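Small Surfaces, Patterned Covers

Reading time: 2 min

Print | E-mail

April 30, 2024

Pushpa Bansal lays out tabletops for Stavel, a housewares supplier in Bendutham. Her work covers side tables and shelf-backed counters, the small surfaces on which a household keeps a glass, a dish and a box or two. She does not use the word styling. "It is placement," she says. "You have a flat area, you have a wall behind it, and you decide how far each object stands from the next."

Most of her test tables are covered with a printed sheet. Leaf and flower prints in gray on a pale ground are the ones she returns to. A plain white cover shows every crumb and ring, she explains, while a dense dark print hides small objects. "With a pale print you can still find a teaspoon. With the dark ones my colleague Yogesh Kashyap lost a spoon for a whole afternoon."

Walls are harder. Bansal prefers damask paper in beige and brown and accepts that many buyers find two patterns in one corner too much. Her rule is that the motifs should differ in scale and the ground colors should stay close. She keeps 77 paper samples in flat drawers and rejects anything with a gloss, as it reflects the lamp.

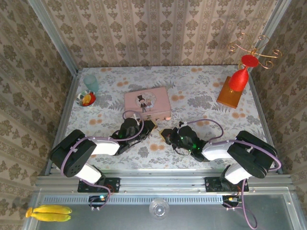

Color, in her method, goes to the objects. A pink box with a picture on the lid can take the center, and a closed lid is easier to live with than an open tray. "People put things in a box and the table is clear. People put things in a tray and the tray is full by July." Orange and red she keeps to one side, on a block or a low stand, so that the eye has one warm area and the rest can stay pale.

On stemware she is strict. A goblet stored upside down collects no dust in the bowl, but the rim carries the weight and needs a level base. Wood is suitable if it has been sanded and sealed. Everyday glasses can stand upright near the back, with a fruit bowl in front, where it can be reached without passing a hand over the glass.

Pramila Kandpal, who buys for the Skanow shops, has argued with her on this point. Kandpal wants the bowl in the middle. "She sells bowls," Bansal says. "I would do the same."

The current range, sold under the name Pathak, has a first run of 1000 table covers. Bansal has asked for a heavier backing on the next run – the present one lifts at the corners after washing. The sample is due from the mill in July.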